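steaming buns from frozen – how long??

jodmont_kitchen
Got one of those round electric steamers, the kind with a knob and a glass lid. Frozen buns, four at a time. Book says 10 min, mine are gummy in the middle. What's everybody doing
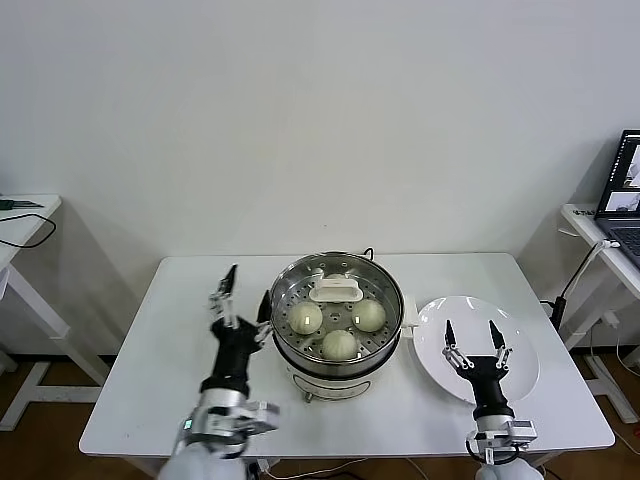

Page last changed: May, 4:40 pm

ranham2339
Four is fine in there if they dont touch. 15 from frozen, then knob off and lid ON for 3 more. Lift it right away and they wrinkle.

tuvico_fan
Disagree. Lid off right away. The drips off the glass are what makes them gummy imo

ranham2339
Drips yes, sitting no. Wrap the lid in a dish towel, problem solved

steamqueen3000
Not on a glass lid with a bar handle, the towel slides all over. Parchment squares under each bun, keeps them off the holes too. Pack of 200 lasts me forever

jodmont_kitchen
ok trying parchment. Also where do you guys put the plate? Mine's on the right, close to the side handle, bit tight

steamqueen3000
Same side as your tongs hand. Leave a gap tho, those handles get bumped 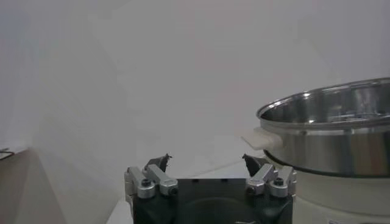
Page 2 of 3

tuvico_fan
Is the steel part fixed to the white base or does it lift off? Looks like a regular pot sitting on there. If it comes off you can dump the old water, wich helps

jodmont_kitchen
Lifts off. Havent been dumping it. oops

ranham2339
Fresh water every batch is overkill. I've done over 2000 buns, just top it up

tuvico_fan
agree to disagree lol

jodmont_kitchen
15 + parchment, lid on after. Middle is good now – bottoms still a bit sticky. Trying 14 tomorrow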